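Sorting a small wash on the table: socks, whites and one skirt

2023-09-22
By the Busdale house notes page

Quick one today. Had a few asks after the ironing post so here is how I do a small wash, the bits and bobs kind, when there's no room for the big airer. Takes me 30 minutes if the phone doesn't go. Less if there's only one skirt.

What you need

A clear table. Smooth top is best, stone or glass or anything wipeable. Rough wood snags knits.
A paper carrier with handles, the sort that stands up on its own. Mine tend to come from Takommont, any shop's will do.
A damp cloth and a dry one.
Somewhere for the odd socks. I use a Pralel tin, lid lost years ago.

Step 1. Wipe the table

Damp cloth, then dry cloth. Don't skip the dry one. Any wet left on the top goes straight into the clothes and you get that cold patch smell by morning. Check for crumbs near the edges too.

Step 2. Stand the bag up

Left side if you're right handed, open it right out, handles up and out of the way. Finished things go in here later. If it keeps flopping put something flat and heavy in the bottom, a magazine is fine.

Step 3. Tip out and split

Two heaps to start. Big things, little things. Don't sort by colour yet, you'll only do it twice. Anything still damp goes back on the rail, no arguing with it.

Step 4. Big things down first

Skirt goes down flat on the right hand half of the table. Waistband furthest from you, hem towards you. Let the hem hang over the edge if it's a full one, saves fighting for space. Smooth from the waistband down with the flat of your hand. Elastic will want to curl, give it a gentle tug at both sides and let go.

Step 5. Socks

Flat, toe one way, cuff the other, all facing the same direction so pairs are easy to spot. Nearest edge of the table, in front of the bag. Singles can stay out till you've been through everything, then tin.

Step 6. The small white bits

Hankies, thin cloths, whatever comes out of the wash screwed in a ball. These are the fiddly ones. Find a corner and pinch it, just the fingertips, lift and let the rest drop. Then find the next corner along. Pull the two apart and most of the creases fall out by themselfs. If not, lay it down and press with your palm.
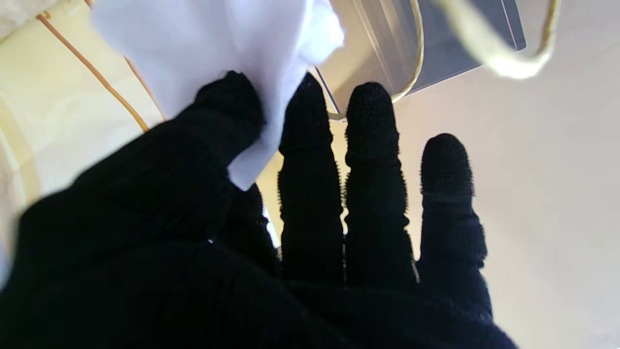
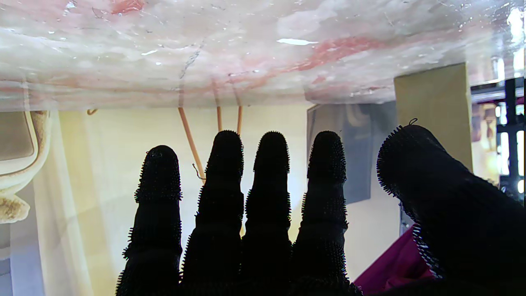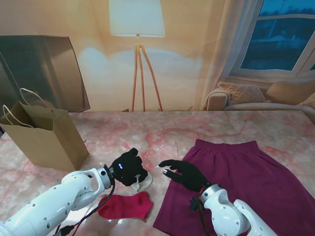

Step 7. Fold the skirt

Side to side first, so you've a long thin shape. Then waistband down to the middle, and once more if it's long. 2 folds is enough for most. Heavier fabric, stop at one or it'll bulge in the bag.

Step 8. Pack the bag

Skirt at the bottom, folded edge up. White bits next, stacked. Socks down the sides where there's always a gap. Don't cram it. If the sides are bowing out start a second bag.

Extra notes

Dark skirts and plums, keep them off the whites if it's their first few washes. I've had a Nigam pillowcase go pink and it never came back.

Fluff on dark knits: sticky tape round your fingers, dab dont rub.

If you can't put it all away the same day, fold the top of the bag over twice and it'll keep the dust off for the rest of September at least. Airing cupboard bit to follow when I've got a minute.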